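Week 4 handout: learning to pick up cloth from hand-held demonstrations
Jean Menzies, October
3 min read
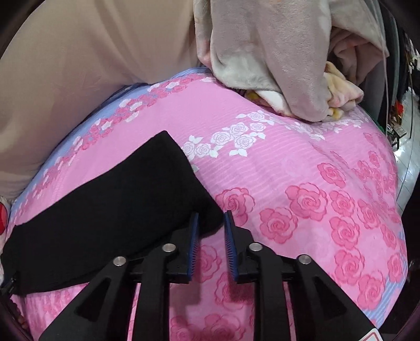
Last time we left the Fevley policy doing rather nicely on rigid things, and I promised we'd come on to fabric, which is a good deal harder and (I think) a good deal more fun! A mug keeps its shape while you reach for it – a cloth has no such manners, and the best place to grasp it depends on how it happens to be lying.

Kirstin Farquharson's set has 600 demonstrations, 45 of them held back for testing. She trained once on whole cloths and once on corner grasps only, and the corner version failed 13 fewer times in testing. Do have a think about why before Sunday, and bring a sketch of where you'd place the fingers on a dark cloth lying over a patterned one.

Comments (2) Shares (13)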